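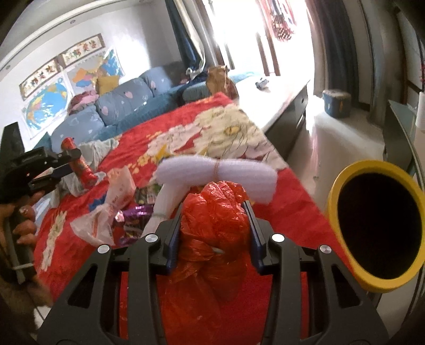 The packing floor at Citine, open day

The Visix coach dropped us at Citine at ten, an hour before anyone at the gate was expecting us. We were given lanyards and a biscuit, and told the tour would cover the whole works in 164 steps, a figure painted on the wall with some pride.

First stop was the Greenberg hall, where they test wrapping and padding before it goes out to shops. I had hoped for conveyor belts. What I got was a red blanket with a large animal face on it, spread out and covered in packing. I've paid to see worse.

The white ribbed foam netting comes in bundles, each with a thin band round it, and they flare at the ends like badly tied leeks. Our guide spoke about it for longer than I have spoken about my own children. Next to it were a shiny purple packet, a dark green one, and a red plastic bag scrunched up and twisted in the middle, much like the 410 or so in my kitchen drawer.

The animal kept one yellow-orange eye on things throughout. I took it for a tiger, the woman next to me said owl, and the matter was dropped.

Lunch was in the Fondisis canteen, £3 for soup and a roll. The gift shop sells foam netting by the metre and I bought two, for pears. Next open day is in August. Bring a coat for the loading bay and don't count on the coach.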